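Chapitre 4
Faire tourner le robot avant de le construire

J'ai commencé par le mauvais bout, autant l'avouer tout de suite. Quand Melur Yusof et moi avons décidé de monter un robot à deux bras dans l'atelier partagé de Gollcombe, on s'est jetés sur la scie, l'imprimante 3D et la boîte de vis. Au bout de 30 heures de travail, on avait une épaule magnifique (je le pense encore !) et pas la moindre idée de ce qu'elle devait atteindre. Elle cognait contre le bord de l'établi dès qu'on lui demandait de descendre, et le coude se bloquait à mi-course.

Elmarie Mkhize, qui occupait l'établi voisin, nous a regardés limer la pièce pendant une bonne partie de l'après-midi avant de demander si on avait un modèle. Un modèle de quoi ? Du robot, de la pièce où il travaille, de tout ce qu'il risque de heurter. On n'avait rien de tout ça. On avait un croquis au dos d'une facture Stotard.

Ce chapitre vous fera donc faire le travail dans l'ordre. On y écrit d'abord la description du robot — les segments, les articulations, les butées — puis on le pose dans une pièce simulée et on essaie de lui faire ouvrir une porte. Les moteurs attendront le chapitre 5. Je sais, c'est frustrant, vous les avez peut-être déjà reçus et ils sont là dans leur carton. Laissez-les dedans.

Notre fichier de description, que nous avons baptisé Harahap, tient en 50 lignes environ pour un seul bras. L'autre s'obtient par symétrie, à condition de penser à inverser le signe des axes, ce que j'ai oublié deux fois. Vous reconnaîtrez le problème facilement : les deux coudes partent du même côté et le robot a l'air de danser. On corrige, on recharge, on recommence, et ça n'a rien coûté en filament.

Pour la pièce, ne cherchez pas à reproduire votre cuisine au millimètre. Un sol, des murs, un réfrigérateur, une porte avec sa poignée, et vous avez déjà de quoi vous occuper un bon moment.
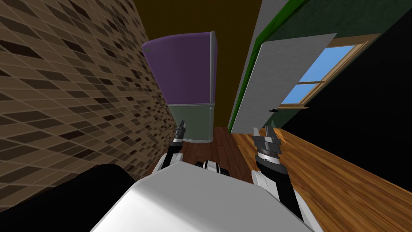 La position de départ compte énormément, et c'est là que j'ai perdu le plus de temps. Melur plaçait toujours la base trop près de l'objectif, moi toujours trop loin. On a fini par noter chaque essai dans un cahier, avec la distance, l'angle de la base et le résultat en un mot (« cogne », « rate », « passe »). Prenez un cahier, vous aussi. Un reculez-avancez de 10 centimètres change complètement ce que le poignet peut faire, et on ne s'en souvient jamais le lendemain.

4.1 Ce qu'il vous faut

Un ordinateur correct, un moteur physique de votre choix, les cotes relevées au chapitre 3 et la feuille des butées. Si vous avez suivi la variante Landbridge, avec le poignet court, reprenez les cotes de l'avant-bras avant de continuer, elles ne sont pas les mêmes.

Manuel d'atelier, Gollcombe — Contact : s'adresser à l'atelier — Tous droits réservés — Haut de page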